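The Yellow Cloth

Leonidas Chatzigeorgiou rented the ground floor at 40 Lomanside in December, after the upholsterer moved out. It had one long room, a sink, and a white table that the upholsterer had left behind. The landlord said the table could stay or go. Leonidas walked around it once and said it could stay.

He planned to mend clothes there. He had done it for a dry cleaner for six years, in the back, under a light that buzzed. Now he had his own light and it made no sound at all. He painted the name on the window himself. It said Firkeo, which was what his grandmother had called the drawer where she kept buttons. It took him two evenings, and the F came out a little larger than the rest.

The first customers brought zippers. After that it was coats, then a set of curtains from the hotel on the corner, the Kvam, which wanted them back before the weekend. He worked late on the curtains. When he was done he wiped the table with a yellow cloth, folded the cloth, and went home.

In the morning there were specks on the table again.

They were small and dark. He thought they came off the curtain lining. He wiped the table before he opened and again at noon, and by four they were back. The curtains had gone by then.

Periklis Vasilakis came in at half past four with a jacket over his arm. He lived upstairs and had lived there under three landlords. He put the jacket on the chair and looked at the table.

"You have the dirt," he said.

"It's from the curtains."

"The upholsterer had it too. He thought it was horsehair."

"Was it?"

"He worked with foam."

Leonidas looked up. The ceiling was old plaster with a pipe running along it, painted the same cream as everything else. He got the stepladder and ran his thumb along the pipe. It came away dark.

"Who's above this part?" he asked.

"Me," said Periklis. "My kitchen."

They went up together. The kitchen was narrow and very neat. There was a stove, a washing machine, and a shelf of jars with the lids facing the same way. Periklis turned the machine on so Leonidas could hear it. When it reached the spin, the floor hummed and a spoon moved along the counter.

"How often do you run it?" Leonidas asked.

"Every day. My sister sends me her sheets. She has a guesthouse and her machine is worse than mine."

Leonidas went back down while it was still spinning. He stood under the pipe with his hand held out flat, and after a minute something landed on his palm that weighed nothing. It was a flake of old paint, black underneath.

He called the landlord, who said he would send a man. The man came and said the pipe needed to be scraped and sealed, and that it would cost 200. The landlord said he would think about it. Leonidas asked how long he would think, and the landlord said that was part of what he was thinking about.

So for the time being Leonidas kept the cloth on the table. He shook it out the back door in the morning and rinsed it at the sink at night. If he had something pale to sew, he went to the foot of the stairs and called up, and Periklis would wait with the sheets until he was finished.

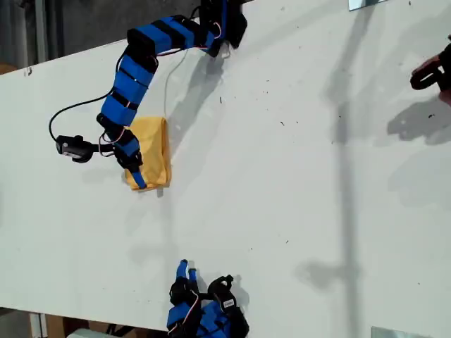

"Why don't you just move the table?" Periklis asked him one afternoon.

"The window's on this side. I need the daylight for the dark thread."

Periklis considered the window. Then he went upstairs and came back with an old rubber bath mat, rolled up and tied with string.

"For under the machine," he said. "It may help. You'll have to lift one end. My back is no good."

They did it before supper. Leonidas tipped the machine and Periklis pushed the mat in with a broom handle. It went in crooked, so they did it again. Periklis put in a load of his sister's pillowcases, and Leonidas went down, wiped the table from one end to the other, and sat beside it with Periklis's jacket in his lap. The lining had come loose under the left arm. He threaded a needle and started on it while he waited for the spin.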